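Floltside Community Choir is looking for new singers!

Do you hum while you wash the dishes? Did you sing in school and always mean to get back to it? We would dearly love to hear from you. Our choir has been going for nine years now, and we have room for altos, tenors and (please, please) a few more basses for our spring program of folk songs and old movie tunes.

There is no audition and you don't need to read music – plenty of us learned by ear and still do. Rehearsals run for two hours in the upstairs room at 123 Petden Street, with a good long break for tea and whatever cake has turned up. Dues are $4 a session, and your first visit is free.

We ask new members to join by 2/16/19 so that everybody has time to settle in and learn the parts before the concert.

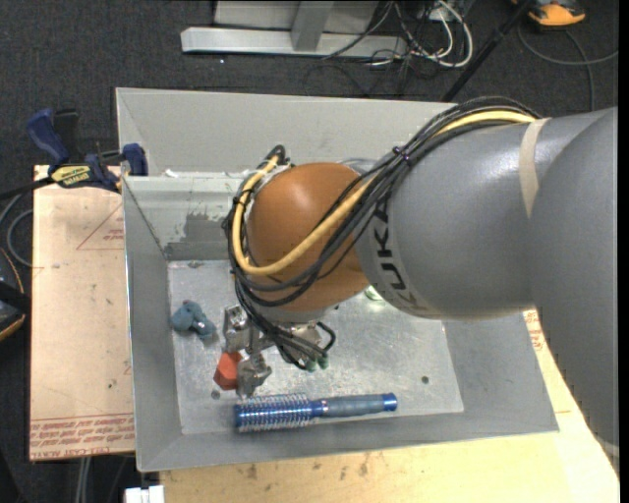 Bring a pencil, a bottle of water and comfortable shoes, as we do stand for a fair part of the evening. To sign up, drop a note in our box at the front desk or just come along and say hello.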